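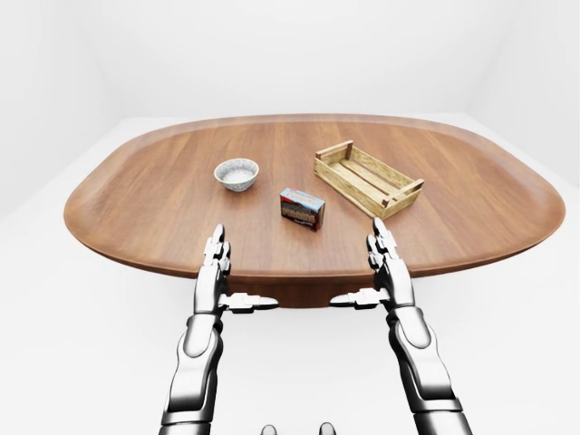
Zesden tabletop environment, operator's view: both hands at the near edge, with bowl, box and crate set out.

Zesden Two-Handed Tabletop Package

Simulated workspace for checking handling tasks against site rules

Zesden is a simulation package for organisations that intend to use two-handed robots at a table or bench and need to show, before any equipment is installed, that the work can be carried out within their own rules. It is supplied by Prendness with a set of ready-made environments, a rule editor and a reporting tool. The oval table environment is included in every licence.

Intended use

The package is meant for planning, staff training and internal approval. It may be used to compare object layouts, to set limits on hand speed and grip force, and to record how a task behaves when an object is moved from its planned position. It does not replace a risk assessment of the real installation, and results obtained with it must not be presented as evidence that a physical machine is safe.

Starting position

Each run begins from a declared starting position. In the oval table environment the fingers of both hands are held together and point upwards, the thumbs are turned inwards, and a gap is kept between the thumb tips. The hands remain clear of all objects until the run is released. A site may define a different starting position, provided that it is written into the task record and applied to every run in the same series.

Object layout

Objects should be placed with open table between them, so that either hand can approach one item without passing over another. Items that stand upright, such as the small printed box, are to be treated as liable to tip and given a lower approach speed than items with a broad base. Open containers, including the slatted crate, must be entered from above unless the task record states otherwise. The raised rim of the table counts as an obstacle and is included in contact reporting.

Rule sets

The licence includes 2 rule sets. The General set covers approach speed, contact with the table and the handling of dropped items. The Shared Space set adds limits for sites where people will work within reach of the hands. Both may be edited, but the original text is kept alongside any change, with the name of the person who approved it.

A task is accepted for review when it has been repeated up to 400 times under one rule set without an unrecorded contact. The required number of repeats is chosen by the site and must be fixed before the series begins. Runs that are stopped early remain in the record and may not be deleted by the operator.

Roles

The person who builds a task should not be the person who approves it. Zesden enforces this through separate accounts for Author, Operator and Reviewer. Smaller sites may combine the first two.

Optional items

Costache object library: further household and packaged goods, with editable weight and surface grip.
Nevar report module: exports task records in a fixed layout for audit.

Both items require the current release of the main package. Customers on an earlier release should update before ordering.

Training and support

New licence holders are offered a course of three sessions, led by Florin Ursu, on writing rules and reading contact reports. Questions about the wording of the rule sets should be sent to Oana Lazăr, Standards and Documentation. The rule sets are reviewed every October, and customers are told in writing of any change that affects an approved task.

Page last revised February 2026

Contact Prendness | Copyright Prendness. All rights reserved. | Back to top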